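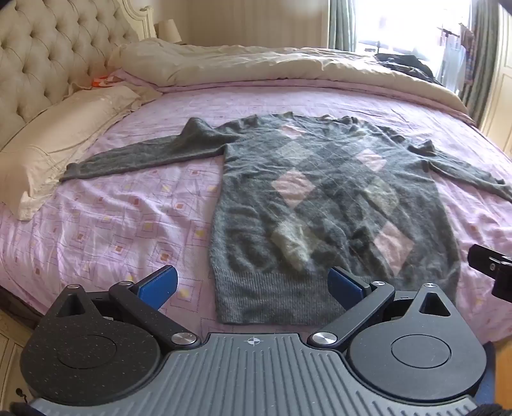

Argyle Sweater, Heather Grey with Pink Diamonds

Brand: Kiiskinen
Sold by: Travden Knitwear, Derodstead
Article: Huvholm pullover, long sleeve
Price: 67.00
In stock: 10 pieces

The Huvholm is our softest pullover for the cold part of the year. The knit is fuzzy on the outside, in heather grey, and down the front goes a row of argyle diamonds in light pink, pale grey and charcoal. Thin diagonal lines cross over the diamonds, but they are faint, so the pattern stays calm and you can wear it also with a checked skirt or striped trousers. The hem is ribbed, in a lighter grey than the body.

Many customers ask if the pink is strong. It is not. It is a light, powdery pink, and next to a really pink fabric it looks quite pale. Please remember that every screen shows color a little differently.

Size and fit

The cut is relaxed. If you are between two sizes, we recommend the smaller one, unless you like to wear a shirt with a collar under it. The chest of size M is 117 cm all the way around, measured on the finished sweater and not on the body. The sleeves are long and many people fold the cuff once.

To compare with a sweater you already have at home, lay it flat on a bed or a table, face up, with the sleeves out to the sides. Smooth it with your hand but do not pull. Measure straight across under the arms and multiply by 2. Then compare with our number. This works better than measuring yourself with a tape, in our experience.

Washing and drying

Wash by hand or on the wool program, in cool water, inside out. Use a small amount of liquid detergent without softener. Do not wring. Roll the sweater in a dry towel and press out the water, then spread it flat in its right shape, with the sleeves straight and the hem even. Please do not hang it on a rack or a hanger while it is wet - the weight of the water makes the body longer and the ribbing loses its form.

A fuzzy knit will make small pills under the arms in the first weeks. This is normal and you can remove them with a sweater comb. Do not cut them with scissors.

Folding

Turn it face down, bring both sleeves over the back, and fold up from the hem one time. Store it in a drawer. In summer we put ours in a cotton bag.

Shipping and returns

Orders are packed in Derodstead and leave us on the next working day. You can return an unworn sweater within one month, with the label still on it. Exchange for another size is free of charge if we still have that size. For returns we pay back the price of the sweater, the return postage is paid by the customer.

Also available from Kiiskinen: Huvholm vest, Huvholm scarf (out of stock until end of August).

Page updated 11 Aug 2018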